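3. Planning and budgeting for your folding cell

Read this section before you place an order. It covers what to buy, what to put in the budget and what to measure on site. Installation starts in section 4.

3.1 Before you ask for a quotation

1. Write down every item you want the cell to handle, with its largest and smallest size laid flat. Include the awkward ones. A cell bought for shirts alone will need new fingertips, and often a wider table, if you add bath sheets a year later.

2. Work out your busiest hour, not your daily average. The Plivlow arm with the standard gripper is rated at 70 folds an hour on flat items. Garments with sleeves take longer, and we quote for those only after a sample test.

3. Send samples. We ask for 17 pieces of each fabric type, already laundered at least once. New cloth is stiffer and gives results you will not see in daily use.

4. Measure the floor space and the doorways on the delivery route. The base unit ships in one piece and cannot be split.

Note: Samples go to Živko Georgiev at the Gallell workshop. Allow three weeks in July, when the workshop runs a single shift.

3.2 Choosing the gripper and the table

The gripper is a small part of the total price but decides most of what the cell can do. The standard two-finger gripper picks up cloth at an edge, with one fingertip on each side of it. It suits shirts, aprons, napkins and pillowcases. Quilted and padded items need the wide gripper, which is ordered separately.

Fingertip pads are ridged and wear down with use. Budget for them as a consumable. One set lasts a single-shift site four to six months, less if you handle a lot of denim or canvas. 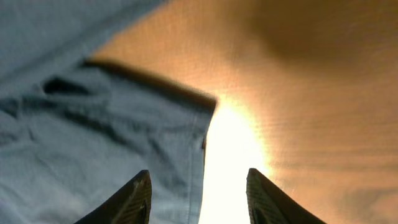 Fig. 3.1 Wrist camera view. Open fingertips either side of a cloth edge.

The table surface matters as much as the gripper. The wrist camera finds the edge by contrast, so plan the table colour against the colour of your stock. Pale cloth wants a darker or warmer surface, dark cloth a light one. If you handle both, order the reversible top at the start. Buying it later costs more, as the table has to be levelled again.

Check the lighting at the same time. A bright reflection between the fingertips washes out part of the view. Matt tops and side lighting both help, and both are cheaper to specify now than to add afterwards.

Caution: Do not use a glass or polished metal top with this arm. Edge finding is not supported on these surfaces.

3.3 What to put in the budget

Most first budgets cover the arm, the gripper and delivery, and leave out the rest. Make a separate line for each of the following:

– table, reversible top and levelling feet
– guarding or light curtain, as your risk assessment requires
– dust filter for the control cabinet (Filtix cartridge, part 409)
– two spare sets of fingertip pads
– electrical work on site, by your own contractor
– operator training, two people minimum
– lost output during the first month

Lint is the usual cause of cabinet faults in laundries. Change the cartridge every 300 running hours and put the yearly number into your running costs – sites with tumble dryers in the same room should double it.

3.4 Buy, lease or trial

1. If your item list is settled, buying is the cheapest route over the life of the cell.

2. If you expect the list to change within two years, ask for a lease. Gripper changes are included in the lease price. Table changes are not.

3. If you are unsure, ask for a trial. The trial fee is taken off the price if you order within 70 days of collection. Transport is charged in full either way.

Note: Trial units come with the standard gripper only.

3.5 Placing the order

Send the item list, the floor plan and the name of your site contact to Edin Dimitrov. He will return a layout drawing for you to sign. We do not start the build until we have the signed drawing, and changes made after that are charged at the workshop rate.

Dimitrov Folding Systems | Sales and service: contact your area office | © Dimitrov. All rights reserved | Back to top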